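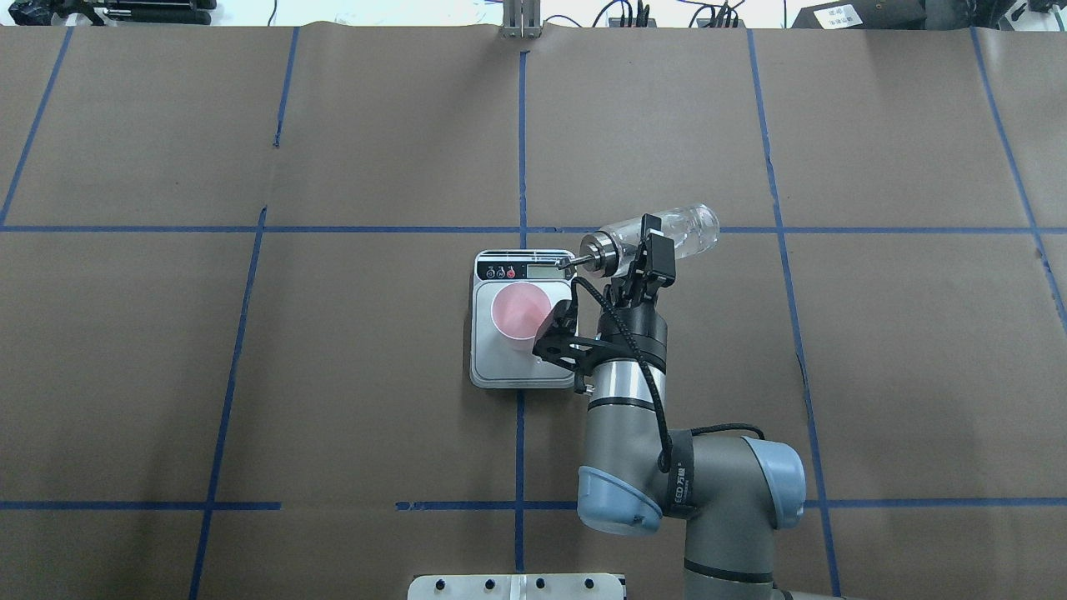
## Revisión de la mesa de pesado, Gretside, abril

Me tocó a mí otra vez, así que ya sabéis: la lista de siempre y mis comentarios detrás, que me enrollo. Empecé a las 15:30 y terminé con el café frío. Marco con una x lo que doy por bueno y dejo en blanco lo que tiene que volver a mirar alguien.

### 1. Superficie

- [x] **Papel kraft extendido y cubriendo la zona de trabajo.** Tiene arrugas, pocas, y para lo que hacemos me vale. Mientras la báscula no cojee, no pienso cambiar el papel cada dos por tres.
- [ ] **Cinta azul bien pegada en toda la cuadrícula.** Aquí me pongo pesada. Hay tramos arrugados, alguno roto, y la línea de abajo tiene huecos. Una punta levantada engancha la manga o la base de un vaso y ya tenemos el charco. Hay que repasarla entera, y por favor, cortad la cinta con tijera, ¡no a tirones!
- [x] **Nada de comida ni tazas personales encima.** Bien. La última vez tuve que escribir una nota bastante seca y parece que funcionó.

### 2. Báscula

- [x] **Colocada en el centro, sobre superficie plana.** Sí, en su sitio de siempre.
- [x] **Plataforma limpia.** Le pasé el paño igualmente, por manía. Paño húmedo y escurrido, nunca espray directo, que el líquido se cuela por los botones.
- [x] **Tara con el vaso puesto.** Probé con el vaso rosa, puse a cero, lo quité, lo volví a poner: cero. ¡Qué alegría cuando las cosas van!
- [ ] **Comprobación con pesa de referencia.** Pendiente. La pesa no estaba en el cajón de Mumik ni en el otro. Si la tiene alguien en su mesa, que la devuelva, no hago preguntas.
- [x] **Pilas.** Cambiadas. Las viejas están en el bote de reciclaje, no en la papelera (lo digo por lo que lo digo).

### 3. Vasos y botellas

- [x] **Vaso sin grietas ni borde mellado.** Le pasé el dedo por todo el borde y está liso.
- [x] **Vaso en su casilla cuando no se usa.** A la izquierda de la báscula, la botella a la derecha. Me gusta este orden, se coge la costumbre enseguida y no hay que cruzar nada por encima de la plataforma. 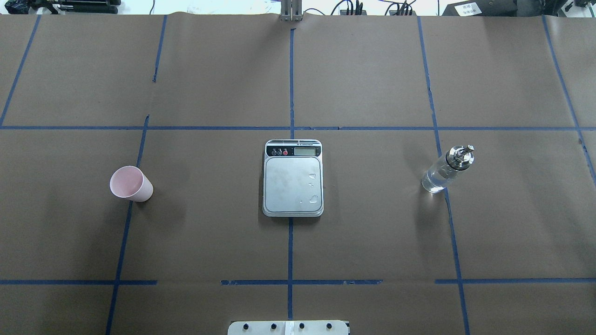
Wai-kit Fang me comentó al leer el borrador que él pondría la botella más lejos todavía, en la casilla de la esquina, porque es zurdo y al girarse con el vaso la roza con el codo. Le dije que lo probara unos días. Si a los demás os viene bien, lo cambio en la lista y listo.

- [x] **Tapón metálico bien enroscado.** Apretado a mano, sin herramientas.
- [ ] **Etiqueta con contenido y fecha de llenado.** Falta. Aunque sea agua, se etiqueta. Sobre todo si es agua, que luego alguien la confunde con otra cosa transparente.

### 4. Vertidos

- [x] **Papel absorbente a mano.** Un rollo nuevo, en la balda del almacén 206, a un paso. Si se acaba, el pedido va a Kadorero y tarda unos 7 días, así que avisad antes de llegar al cartón.
- [x] **Hoja de procedimiento visible.** Pegada en la puerta, versión 2. La anterior la tiré.
- [ ] **Kraft de repuesto.** Queda un trozo que no llega ni a media mesa. Apuntado en la lista de Iyengar para el próximo pedido.

### Lo que queda por hacer

- Rehacer la cinta, toda, empezando por la línea de abajo.
- Encontrar la dichosa pesa.
- Etiquetar la botella (me ofrezco, tengo rotulador bueno).
- Pedir kraft.

La próxima revisión la hace Muthu Pai. Le dejo la carpeta en la estantería, con las hojas en blanco delante y las antiguas detrás.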